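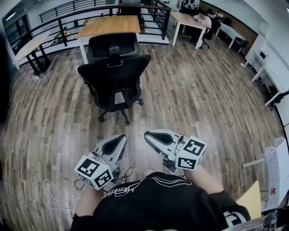
Re: which skillet for a glass top stove?

Clyde Pruitt wrote:
> My wife's old cast iron pan is scratching up the new glass cooktop and
> I'm looking at the Bradus 12 inch or the Jatance set. Does anyone on the
> list have either one? I cook mostly eggs and pork chops. Don't want to
> spend a fortune. Also, do the lids fit anything else?
> Clyde

Hi Clyde,

I've had the Bradus 12 inch since last October and I use it nearly every morning, so I can tell you more than you probably want to know! It's stainless with a thick bottom, and it sits dead flat on my glass top, no wobble at all. My old Mulder had a hump in the middle and the oil ran out to the sides every single time (drove me nuts).

Eggs are the tricky part. Bradus is not nonstick and the first week I was chiseling scrambled eggs off with a spatula. What fixed it for me was letting the pan warm up on medium low for a couple of minutes before the butter goes in. If you get impatient and crank it to high they'll weld themselves on. Pork chops are a dream, though. I brown them, put the lid on, turn it down and give them up to 15 minutes depending on how thick they are. You get lovely brown bits for gravy.

The handle does get warm on long cooking, and there's no little helper handle on the other side, which I miss when it's full. With four big chops and gravy in there it takes both hands and a pot holder.

On the lids: mine fits my Beltska stew pot perfectly, but it's a hair too small for the Mulder. I'd take your pot along to the store if they'll let you, or at least measure straight across the top, rim to rim.

I haven't owned the Jatance set. My sister has it and likes it fine, but it's 8 pieces and she only ever uses the small saucepan and the big skillet. The rest live in the garage. If you really only need one pan I'd buy one pan and spend the difference on pork chops.

As for the cast iron, don't get rid of it! Put it in the oven for cornbread, or keep it for camping. You can use it on glass too if you lift it every time and never slide it, but I know I'd forget, and it sounds like the damage has started already. Run a fingertip over the bottom and see if there's a rough spot. My brother-in-law smoothed his down with some sandpaper and then seasoned it again, and he's still using it on a glass top.

Let us know what you end up with, and tell your wife I want that cornbread recipe she mentioned in the spring.

Peg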